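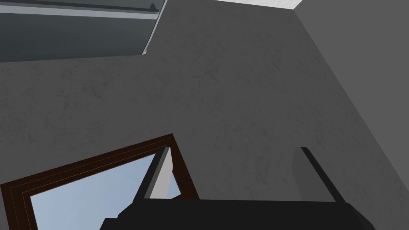 Wrist view from the simulator, gripper open, aimed up past the window into a corner.

Let the planner say it doesn't know
By Nantana Sombatkul

Look at a wrist view like the one at the top of this page and try to answer the questions a motion planner has to answer. Where is the gripper in the room? How far away is that wall? Is there a panel of glass overhead, and if there is, how close are the fingers to it? I have worked on planning software for long enough that I should be good at this, and I can only manage the second one by guessing.

Our software guesses too. My argument is that it shouldn't be allowed to, or at least that it shouldn't be allowed to guess quietly.

I maintain the planning layer in Ullia, the control stack we use on top of the Skander simulator. Last January we ran a batch of 217 household tasks in simulation, mostly fetching and putting away. We logged every case where the arm stopped and had to be reset. Most were ordinary failures such as a bad grasp or a joint limit. But 11 of the runs went wrong the same way. The wrist had rolled back so the camera was looking at wall and ceiling, the pose estimate had drifted, and the planner carried on as if it hadn't. In each of those the log shows a confidence of 100 per cent right up to the contact.

That number was not a measurement. It was the default value of a field that the perception module was supposed to fill in and didn't, because it had nothing to report. Bart Aerts found it after lunch one afternoon by searching the code for where the field was set. It was set in 2 places. One was the initializer. The other was a test.

It would be easy to call that a bug and close it, and we did close it. I still think the bug came out of a habit that is all through this field. We design the interface between perception and planning as if perception always has an answer. The message has a slot for a pose and maybe a slot for a covariance. It seldom has a slot for "I am looking at a grey wall and have learned nothing since the last time you asked."

A plain wall is a hard thing to see properly. A bit of mottling gives a feature tracker something to hold on to, but one blotch looks much like the next and the matches slide. Glass is worse. A renderer will draw you a nice translucent panel, and a depth model may return the surface, or whatever is behind it, or a blend of the two that exists nowhere in the room. A window gives you a strong frame edge to work with and then an opening full of sky with no useful depth at all. None of this is news to anyone who has done the work. What bothers me is that the person who wrote the tracker knows all of it, and by the time the result reaches the planner it has been boiled down to six numbers and a timestamp.

The usual reply is that simulation lets you skip the problem. The simulator knows where everything is, so you can hand the planner the true state and work on planning by itself. Nipon Luangrath, who looks after our Skander integration, has made this case to me many times and it isn't a silly one. If you want to compare two sampling strategies you don't want tracker noise in the middle of the comparison. I use true state for that myself.

But people don't switch it off afterwards. A planner developed for months against perfect state picks up assumptions that don't appear in any document. Ours assumed that the pose would arrive on every tick. It assumed that small steps between poses meant good tracking, when a tracker that has lost the room and is coasting produces the smallest steps of all. We had to find these one at a time, and I doubt we have found the last one.

So what would I do instead? The first change is dull. Make the confidence field mandatory, with no default, so that a module which doesn't fill it in fails to compile. We have done this in Ullia and it broke nine modules. Fixing them took longer than I told Chanida Paisan it would, and she was fair about it.

The second change is to give the planner something to do when confidence drops. Stopping is acceptable. Backing out along the path it just travelled is usually better, as that space was clear a moment ago. Rolling the wrist until the camera has something worth looking at is better again, and it costs a second or two. Sombat Pongsiri built a version of this in Boonchu, his small behaviour library, and it is mostly a list of poses from which the camera tends to have a good view. There is no learning in it.

The third change is the one I get arguments about. I think a run where the arm stops and reports that it is lost should be scored separately from a run where it fails. Our dashboard, which is built on Zendance, lumps them together. The result is that an honest planner and a reckless one get the same mark on a bad run, and the reckless one gets the better mark on the runs where it was lucky. If you tune against that score you will tune the honesty out.

Nipon's objection is that any system graded this way will learn to give up. That could happen, and the answer is to put a price on giving up that is lower than the price of hitting a wall. We can argue about how much lower. At the moment we charge the same for both.

I would also like the simulator to be less generous by default. True state should be something you ask for by name in the config, and it should be printed in the header of every results file. At present you get it unless you opt out, and I have read results tables, including two of my own, where it wasn't possible to tell which setting had been used.

Nipon has the config change in review. The dashboard change hasn't been started.

Related items
Why our gripper model has two collision meshes
Reading a planner log without losing the afternoon
Boonchu: notes on a very small behaviour library
Time stamps, clocks and other arguments

Search this site Enter keywords Go

Contact the editors | Copyright Ullia project contributors | Back to top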